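Position Vacant: Office Services and Supplies Coordinator (Part Time)

Suler invites applications for the position of Office Services and Supplies Coordinator at its Gavalas office. The position is ongoing, at 18 hours per week, and reports to the Facilities Manager.

The office is shared by Suler and its training division, Clestedix, and supports over 300 staff and visiting trainees. Printing, stationery, first aid supplies and workshop materials are kept in common areas, and the successful applicant will be responsible for their good order.

Duties

- Maintain the shared counters and cabinets, including labelling and the return of items to their assigned containers
- Sort small items into lidded plastic containers and keep the contents list current
- Keep the supplies register, which at present holds 1,179 lines
- Report copier faults and arrange servicing
- Set out and collect materials for Clestedix group sessions
- Move boxes of up to 15 kg using the equipment supplied

Selection criteria

Applicants must demonstrate experience in an office, school or library support role, sound written English and the ability to organise their own work. Familiarity with a spreadsheet program is required. A current first aid certificate is desirable but may be obtained after commencement.

Conditions

Hours are worked between 8:30 am and 3:00 pm, with attendance on Tuesday essential. Leave and superannuation are paid in accordance with the Suler staff agreement.

How to apply

Applications should comprise a résumé and a statement of no more than two pages addressing the selection criteria. Applications close at the end of March. Shortlisted applicants will be shown the work area at interview.

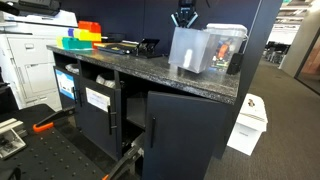
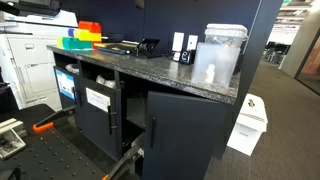
Shared storage counter, Gavalas office.

Filed under: Careers > Administration and Facilities

Recent vacancies
Reception Officer (Casual), Gavalas
Training Support Officer, Clestedix
Records Assistant, Jirnolard Project

Contact Recruitment | Privacy | © Suler | Back to top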